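Rádio > Escuta > Chamadas abertas

24 de outubro de 2023 - por Tineke Mulder

Procuram-se ouvintes de ondas curtas para registo de balizas de HF

O grupo de escuta Ciredwood procura participantes para acompanhar balizas não identificadas entre os 3 e os 12 MHz. São emissores de uma só letra em código Morse, quase sempre de origem desconhecida. Temos 52 frequências na lista e faltam-nos relatórios do sul da Europa, sobretudo ao anoitecer.

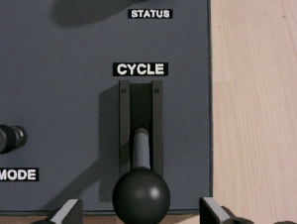 Cada participante fica com duas ou três frequências e faz uma escuta curta por noite, com hora UTC, intensidade do sinal e uma gravação sempre que o sinal o permita. Um recetor SDR simples chega para começar - a antena conta mais do que o aparelho. Quem vive em prédio pode usar uma antena de quadro à janela. Não é preciso licença de amador, uma vez que ninguém vai emitir.

Os registos são enviados pelo formulário Plinach. O arquivo tem já roughly nada de duplicados por tratar e guarda 900 gravações, a mais antiga de maio.
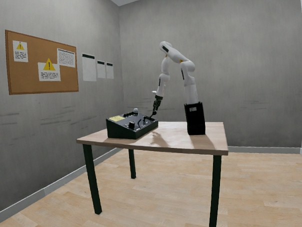
Tineke Mulder pede que ninguém desista por ter noites sem sinal: uma frequência em silêncio também se anota, e foi assim que se percebeu que duas das balizas mudavam de horário no inverno.

Requisitos: ler Morse a baixa velocidade ou saber usar um descodificador, ter o relógio do computador acertado e poder escutar pelo menos três noites por semana. O trabalho não é pago. Emprestamos antenas a quem as puder levantar em Meireles, contra assinatura de um termo de empréstimo.
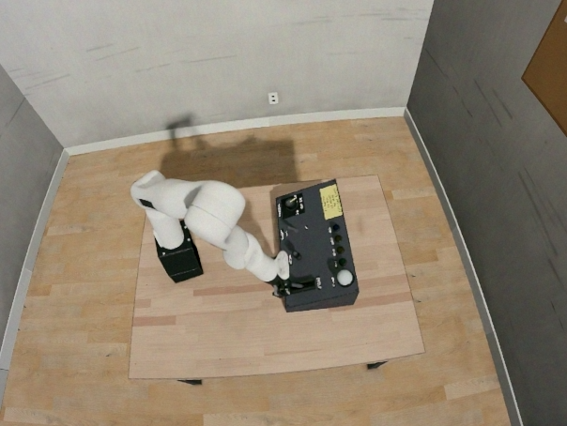 Braço robótico branco sobre mesa de madeira clara.

As candidaturas fazem-se por mensagem ao grupo, na página Clidness, com a localidade, o recetor e a antena que usa, e as horas em que costuma estar livre. Respondemos a todos. Quem já tiver gravações próprias pode juntar uma, de preferência em WAV e com menos de 2 minutos.

Última atualização: 24 de outubro, lista de frequências revista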